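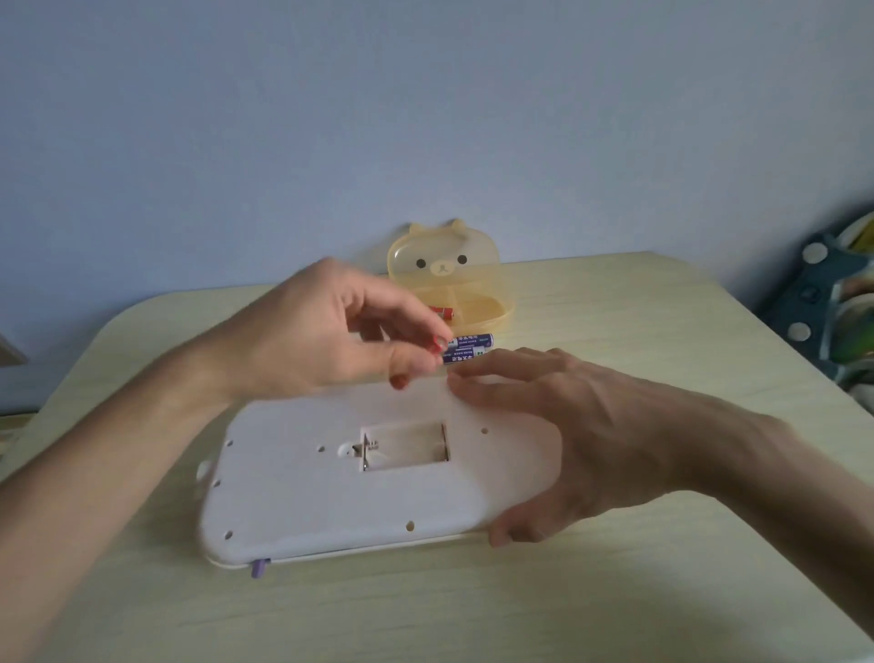

Momico children's keyboard - four months in

I bought the Momico keyboard in February for my daughter, who was then two and a half. It cost less than a takeout dinner for the family, and I expected it to last until the weekend. It is still in use most days, so I think it has earned a proper review.

The body is white plastic, a rounded rectangle with soft corners. It has been dropped on a tile floor more than once. There is one scuff on an edge and no cracks. The purple knob on the side has stayed tight.

Sound quality is what you would expect. The piano setting is fine. The violin setting is not a violin. There are 10 demo songs, and you will learn all of them whether you want to or not. The volume goes from loud to slightly less loud, and I would have paid extra for one more step down. Ehsan Hayat, who lives below us, put tape over the speaker on the one he bought for his son and says it helped a lot.

Power is the weak point. It runs on AA batteries and there is no charging socket. The ones in the box were finished in under a week. With decent alkalines I get about what you would hope for, and when they run low the pitch drops before the sound cuts out, so at least you get a warning.

Changing them is easy once the cover is off. The compartment is in the middle of the back and it is wide enough for adult fingers. Spring contacts are at one end, flat plates at the other. Put the toy face down on a table and keep one hand on it, as it slides a little when you press a battery against the springs. The cover is the fussy part. Its tab has to go in at a slight angle or it will not sit flush, and on a toy for this age I would not leave it half closed.

I keep our spares in a yellow bear-head box with a lid. It is the right size for batteries and it goes back up on a high shelf afterward.

Before this one we had a Brurivard mat piano, which folded up nicely and stopped working along the fold. The Momico takes more room in the toy bin but I would pick it again.

Good: tough, simple controls, big battery compartment
Not so good: volume, battery life, fussy cover

Four stars out of five. It would be five with a proper volume control.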